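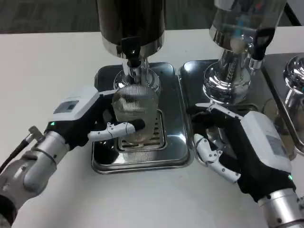

Drink dispensers, each on its own steel drip tray.

Got to Fiorella Bellini's kitchen in Womton late, parking was a nightmare, and she was already on her second pot of coffee and halfway through a phone call about melon. She waved me at a stool. I sat. The melon people were not having a good morning.

Bellini does breakfasts. Only breakfasts. Weddings the morning after, company retreats, a funeral now and then, the big crafts weekend out at Cendar every February. She's been at it 14 years and says she has been asked to do dinner at every single one of those jobs.

"I say no. I'm in bed at eight thirty. My sister thinks I'm sick."

She started in a hotel, on the buffet line, under a manager named Gualtiero D'Amico, who she brings up a lot and mostly fondly. He used to stand by the door with a cup of tea and just watch people walk in. Wouldn't let her move anything until she'd watched too.

"A whole week I stood there. I thought he was being mean. But you see it. People come in, they're half asleep, they want a plate and then they want a drink, and if the drink is next to the plates they stop dead and everybody piles up behind them. So you move the drinks. Far wall, other side of the room if you've got it. I still do that first, before I even look at the menu."

So that's the first thing with her, the floor plan. She draws it on the back of whatever's lying there. She showed me one on a parking receipt. Long table down the middle so folks can go up both sides, hot food at the end, bread on its own. Kids' stuff low down. Toaster nowhere near the bread if she can help it, which sounds backward to me, but she says a toaster line and a bread line are two lines and you don't want them in the same place.

What about the food, I asked. Long sigh.

"Everybody wants to talk about the food. The food's easy! Eggs are hard. The rest is easy."

OK, eggs then. She won't hold scrambled eggs more than twenty minutes, ever. Small pans, made over and over. For the last Cendar weekend she had 162 people booked the first morning and Carmela Guerra, her cook, stood at the burners from six until ten doing nothing else. Guerra was in the next room while we talked, rolling out dough, and yelled through the door that her elbow still hurts.

Baked eggs she likes better. Muffin tins, a bit of spinach, a bit of cheese, pull them out before you think they're done. Boiled eggs she does the night before and she's not sorry. "Some people are snobs about that. Fine. Get up at three and boil them yourself."

The rolls come from Rosario Melis, who bakes for half the cafes in town and has no patience for late orders. She needed 336 for that same morning and phoned it in two days after his cutoff. I asked what he said. She wouldn't tell me. He did bring them, still warm, and left without speaking to her, and then a box of almond cookies showed up the next day so she figures they're good.

Drinks I figured would be a short question. Wrong. She has opinions. Juice should be cold before it goes out, don't count on ice to do it. Water goes at both ends of the drinks table. Milk in small jugs, changed often. Coffee gets made in batches she can use up in a half hour, and decaf gets a label you can read from across the room, "big, ugly, I don't care." She buys her coffee from Ardeleanu, a little roaster out past the river, dark and not fancy. Tried something fruity once. Complaints.

And glasses. Small ones. She's firm on this, people pour a full glass whatever size it is and leave half of it. She went to smaller glasses a few years back and cut her juice order by a lot, she won't say how much, her competitors read this paper apparently.

Money. She charges by the head and asks for the final count a week out. People hate giving her the final count. One bride's mother told her 80, then called every day with a new number, up two, down three, and on the morning it came out to 80 anyway. "I could of cried. I'd already gone to the store three times."

Leftovers go home with staff first, then whatever's wrapped goes to the shelter on Harnano Street. She used to send everybody home with pastries in napkins but it got messy, now there are boxes by the exit. Take one or don't.

Somewhere in here the phone rang again. Melon. It was going to be cantaloupe only, no honeydew, and she said a word I can't print and then said cantaloupe would be lovely, thank you.

I asked for tips for people doing this at home, say a dozen relatives in for the weekend. She thought about it for longer than she'd thought about anything.

"Set it all out the night before. Plates, spoons, the jam, everything that won't spoil. Put a note on each empty bowl saying what goes in it. Then in the morning somebody else can do it while you're in the shower. And don't make pancakes. You'll be stood there all morning and you'll eat yours cold over the sink."

French toast in the oven if they have to have something sweet. Bread soaked overnight, butter in the pan, forty minutes. Recipe is Guerra's and she says no, she's not giving the amounts, but use stale bread and more cinamon than you want to.

Does she eat breakfast herself?

"Toast. In the van." She was already putting her coat on. Next job is a retirement party, outdoors, and she hasn't seen the yard yet. She wanted to get over there before the light went and find out where the plates could go.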